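Wir planen gerade die Anschaffung für den zweiten Manipulationsplatz. Ich schreibe hier mit, was das kostet und woran es hängt. Vielleicht spart das jemandem ein paar Mails. 1/

Ausgangslage: ein Arm mit Parallelgreifer, läuft bei uns seit Juni. Der zweite Platz soll dieselben Aufgaben können, damit wir Daten von beiden zusammenwerfen können. Also möglichst gleiche Hardware. 2/

Angebote haben wir von Jundov und Candano. Jundov liefert Arm, Greifer und Steuerung als Paket. Candano verkauft einzeln, dafür kann man den Greifer später tauschen, ohne die Steuerung anzufassen. 3/

Größter Unterschied ist die Lieferzeit. Jundov schreibt 9 Wochen, Candano 105 Tage ab Auftragseingang. Bei Candano wären wir damit erst im Sommer so weit, und dann ist die halbe Gruppe im Urlaub. 4/

Was in keinem der beiden Angebote stand: Montageplatte, Kabelführung, zweiter Not-Halt, Ersatzfinger. Vasylenko hat uns das als eine Position angeboten, 2.200 Euro netto. Erst fand ich das viel. Nach dem Durchrechnen der Einzelteile nicht mehr. 5/

Ersatzfinger bitte wirklich mit einplanen. Wir haben im ersten Jahr mit einem Satz kalkuliert und mussten nachbestellen. Im neuen Plan stehen drei Sätze. 6/

Dann die Objekte. Die laufen bei uns unter Verbrauchsmaterial, haben eine eigene Zeile und sind trotzdem jedes Mal zu knapp angesetzt. Buzzer, Bälle, Schaumstoff, Tabletts — alles Kleinkram, aber man braucht es an jedem Platz gleich. 7/

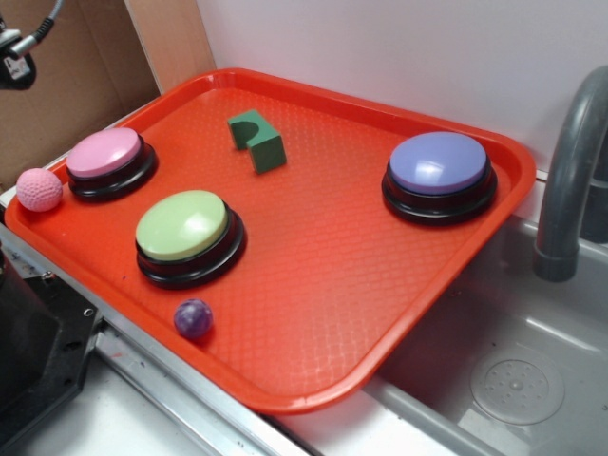

Cliriswood fragt, warum wir die Buzzer nicht einfach einmal kaufen und zwischen den Plätzen hin- und hertragen, die kosten doch fast nichts und stehen die meiste Zeit herum. 8/

Haben wir überlegt. Dann können die beiden Plätze aber nicht gleichzeitig dieselbe Aufgabe fahren, und genau dafür kaufen wir den zweiten. Außerdem gibt es die Sets nicht dauerhaft in denselben Farben. Wenn eins verloren geht, passt der Nachkauf nicht mehr zu den alten Aufnahmen. 9/

Für beide Plätze zusammen, inklusive Reserve, komme ich bei den Objekten auf 526 Euro. Bei den Tabletts nehmen wir doppelte Stückzahl, alle vom selben Modell. Die Oberfläche macht beim Schieben einen Unterschied, das wollen wir nicht mischen. 10/

Noch offen ist der Standort. Am Becken ist wenig Platz für die Halterung, und der Arm muss über die Arbeitsfläche kommen, ohne an den Wasserhahn zu stoßen. Für den zweiten Platz hätte ich lieber eine Arbeitsplatte mit Spüle auf einem fahrbaren Gestell. Angebot dafür ist angefragt. 11/

Wartung: Jundov will einen Jahresvertrag, Candano rechnet nach Aufwand ab. Wir tauschen das meiste selbst und nehmen deshalb keinen Vertrag — eine Rücklage für einen Getriebeschaden steht aber im Plan. Die hatte ich beim ersten Arm vergessen. 12/

Stand Sonntag, 15. März 2026: Es läuft auf Jundov plus das Zubehör von Vasylenko hinaus. Der Antrag geht raus, sobald der Preis für das Gestell da ist. Wer mit so einem fahrbaren Unterbau arbeitet: Welche Traglast habt ihr genommen, und hält die Bremse an den Rollen, wenn der Arm schnell fährt? 13/13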